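Ticket 3566
Property: Bukholm guest apartments, unit 418
Subject: Kitchenette circuit trips, welcome items cannot be set up
Opened by: Paraschiva Bogdan
Assigned to: Liviu Ilie
Priority: Normal
Status: Monitoring

08:40, P. Bogdan
Breaker 4 in the unit panel was found off at turnover. Reset once. It held until the counter outlet was used, then tripped again. Bedroom and bathroom circuits are not affected. Next arrival is at 16:00.

09:15, L. Ilie
Please leave breaker 4 off until I get there. Is anything plugged in behind the refrigerator? There is a second outlet on that circuit, low on the wall.

09:22, P. Bogdan
Refrigerator only, as far as I can see. Moved the milk to the one in the hall.

10:50, L. Ilie
On site. Breaker 4 is a combined overcurrent and ground fault unit. Results:

All loads unplugged: breaker holds, 10 minutes.
Refrigerator only: holds through a compressor start.
Counter outlet, test load of 400 W: trips within a few seconds.
Same load on the low outlet: holds.

The refrigerator is not the cause. Isolated the run to the counter outlet and opened the box. The neutral was pinched between the mounting strap and the edge of the box, insulation cut through. Looks like it dates from when the backsplash was redone.

11:35, L. Ilie
Cut back the damaged section, fitted a new outlet and a deeper box. Insulation test at 500 V reads over 200 megohms, neutral to ground. Counter outlet now holds the 400 W load for 20 minutes.

11:48, N. Zamfir
Was the backsplash work done by Gomon? If so I need the unit list. The same crew did the rest of that floor.

11:55, L. Ilie
Yes, Gomon. I would check every counter outlet on the floor before the November bookings.

12:10, P. Bogdan
Counter wiped down, splash panel still off. Please confirm when the kitchenette can be put back together.

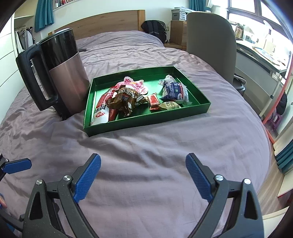 Unit 418, kettle and snack tray on the bed

13:05, L. Ilie
Panel is back on. Kettle run through two full boils with the refrigerator connected, no trip. Kitchenette released.

13:20, N. Zamfir
Linked to the floor inspection request. Keep this one open until the first stay is over. If breaker 4 trips again, do not reset it, call the desk and add the time here.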